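**Kirka** is a bench-top instrument for measuring skin temperature, sweat and small movements of the hand, made by the instrument firm Fultance and sold mostly to university teaching labs. It is best known for three things: it is cheap by the standards of its field, it is hard to break, and its manual is longer than most of the student papers written with it.
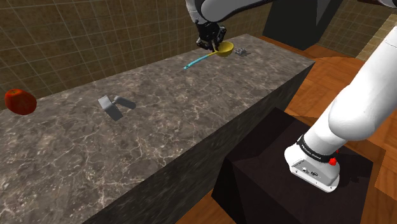
## Background

Lab equipment that reads signals from the human body has traditionally come in two price ranges, too much and far too much. A department that wanted to show undergraduates what their own sweat glands were doing could buy one research-grade recorder and have the whole class stand behind it, or it could buy nothing and draw the curve on the board. Many chose the board.

Amr Alaoui, a former lab technician, had spent several years repairing recorders that students had dropped, unplugged in mid-save or used as a shelf. His idea was a recorder with fewer functions and thicker walls. The first version, put together in May from parts left over from other repairs, could measure skin temperature and nothing else. It did this quite well. It also hummed, and the hum showed up in the data as a steady, cheerful wave that one early tester took for a discovery.

Fultance bought the design the following year, removed the hum and added two more channels. The name Kirka had been Alaoui's working title. The firm held a meeting to find a better one and came out of it with the same name and a new logo.

## Design

The base unit is a gray box with 6 input sockets on the front and a single power switch on the back, where it is difficult to reach. Early units had the switch on the front, where it was difficult to avoid.

Three sensors come in the standard kit:

- **Skin temperature.** A small disk taped to a fingertip. Readings take a minute or so to settle, a fact repeated in the manual on four separate pages.
- **Skin conductance.** Two soft straps worn on neighboring fingers. A weak, steady voltage is applied across them, and the current that passes rises as the wearer sweats. It can't be felt, although students who have been told about it often report that it can.
- **Hand movement.** A clip-on motion sensor, good for tremor and for catching people who were asked to sit still.

Everything beyond this is sold separately. Heart rate needs the pulse module, breathing needs the chest belt, and the chest belt needs an adapter that looks exactly like the one for the pulse module and isn't. Fultance later printed a small letter B on it. Labs that own the older adapters tend to use nail polish.

## Software

Kirka records through a desktop program called Petex, which draws each signal as a scrolling line. The program is generally considered the weak part of the system. Versions before the third saved files only when the user pressed a button marked "Keep," next to a button of the same size and color marked "Clear." The third version added automatic saving and a warning box. The fourth made the warning box optional, and the fifth made it compulsory again.

Petex files can be exported as plain text, and most users do so at once. A set of scripts written by users covers the common chores, such as trimming the start of a recording, marking when a sound was played and removing the part where somebody sneezed.

## Use in teaching

A typical first session asks students to work in pairs. One wears the sensors while the other reads out simple arithmetic problems, slowly at first and then less kindly. Skin conductance usually rises a few seconds after each question, and it tends to rise further when the subject believes a wrong answer has been given. A second exercise has the subject hold a cup of ice water in the free hand while finger temperature is tracked on the other.

One teaching lab that kept a log reported 68 student sessions in its first term with the instrument, of which 91 percent produced a usable recording. The rest were put down to loose straps, hand lotion and the Clear button.

The instrument is also used in design and psychology courses, where it serves as a prop in discussions of lie detection. The manual states plainly that Kirka cannot detect lies. This sentence is in bold, and a version of it appears on the lid.

## Reception

Reviews in teaching newsletters have been mostly favorable, praising the solid case and clear socket labels. Critics point to the sampling rate, which is fine for sweat and temperature but too slow for muscle or brain signals. Fultance has answered that the product was never meant for either, a position slightly weakened by an early brochure with a drawing of a brain on the cover.

On 31 Jan 2020 the firm announced that it had shipped 4,000 base units. It did not say how many of the matching adapters had gone out with them. Replacement straps remain the most frequently ordered part, followed by printed copies of the manual.

## See also

- Skin conductance
- Polygraph
- Data logger
- Electrical hum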